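Home testers wanted: Stostar two-hand gripper kit
Posted 3/10/19 by Prandberg

Prandberg is looking for people to try out the Stostar, a pair of hand-held grippers used to record everyday household tasks. The recordings are used to train robot arms. We want to know how the kit holds up in ordinary homes before it goes on general sale in July.

What you will do
You hold one gripper in each hand and do small jobs in your own kitchen: putting chopsticks and spoons into a utensil holder, sorting lids, folding dish towels. Each tester gets a task list and does 1,000 short recordings over 7 weeks. After each session you fill in a form on grip, weight, cable length and anything that got in your way.

Who can apply
Adults with full use of both hands and a kitchen they can work in by daylight. No technical background needed. You must live within driving distance of our Clolgate office, where the kit is handed out and returned. Two adults from the same home may share a kit, but each must apply.
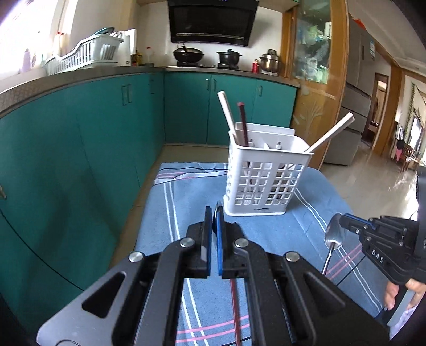 Holmgren
Tester Coordinator, Prandberg

A spoon is harder to pick up than most people expect. The training session at Clolgate takes two hours and covers thin handles, smooth plastic and cloth.

Pay is $2,886 for the full set, half at the midpoint and half when the kit comes back. Training time is included. Faces and mail should be kept out of the recordings.

To apply, use the form on our jobs page and tell us which hours you are free. Kits must be returned in their case with both cables.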